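## 3. Manual bowl cleaning in small washrooms

3.1 Setting. All work reported in this section was done in one washroom at the Batstead site. Tiled floor, light brown / beige depending on the lighting, gray wall close in on one side. Not much room to stand. The toilet is white glazed ceramic and we kept the same procedure throughout: lid and seat up, brush only, no cloth inside the bowl. Dosing of the Markero cleaner was 30 ml, left 11 minutes before brushing.

The brush is the ordinary round-head kind with dark bristles and a long handle. Handle length matters more then we expected, see 3.3. Most of the contact is made with the side of the head against the upper inner wall, the handle lying out over the rim.
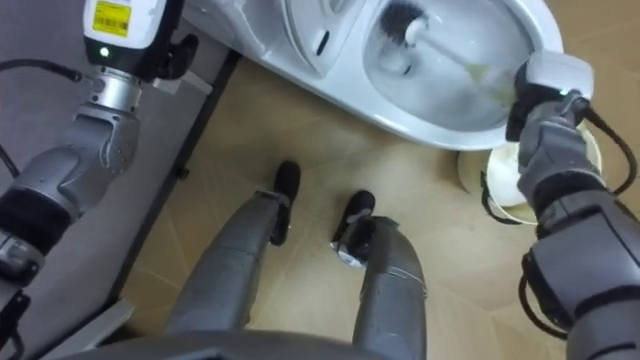 ### 3.2 Stroke pattern

Three zones - under the rim, wall, drain. Order fixed. Under the rim goes first so that loosened scale falls onto surface not yet brushed. Wall strokes run sideways, overlapping by half a head. The drain is last and gets short push strokes only.

Handle angle was kept low and diagonal for the wall zone. Steeper angles put load on the bristle tips and splash more. We dropped them after the pilot in May. 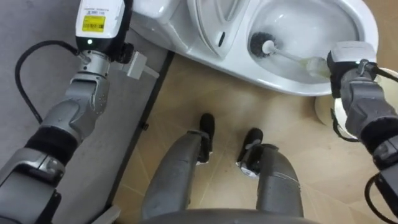 **Figure 2.** Wall zone: round dark bristle head against the inner wall of the bowl, handle diagonal and gripped near the rim.

A full pass took 13 strokes per zone. Fewer left visible streaks at the water line in the pilot; more gave no gain that we could score. Brushes were replaced at 3,000 strokes regardless of wear, following the Plellska schedule.

### 3.3 Access and layout

Placement of the toilet limits the reach. With the bowl set diagonally in a corner, the side nearest the wall can only be brushed from the front, and a short handle brings the hand down over the rim. Anything standing next to the bowl cuts the working space on that side too.

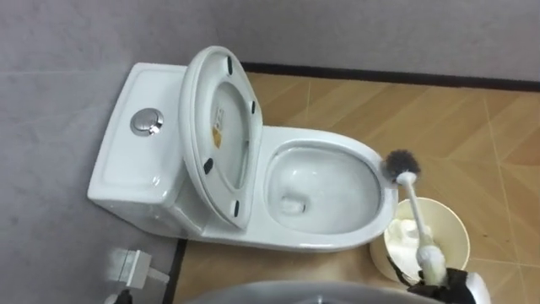
Bins were left where users had put them. Moving them would of made the work easier but the times less useful for planning, and the Joseph protocol asks for rooms as found. Rim contact on leaving the bowl was logged as a seperate event - drips onto the tile come mostly from this step. Resting the head on the inner edge before lifting out cut the drips, though we did not test this with other brush types. Floor wiping is covered in section 4.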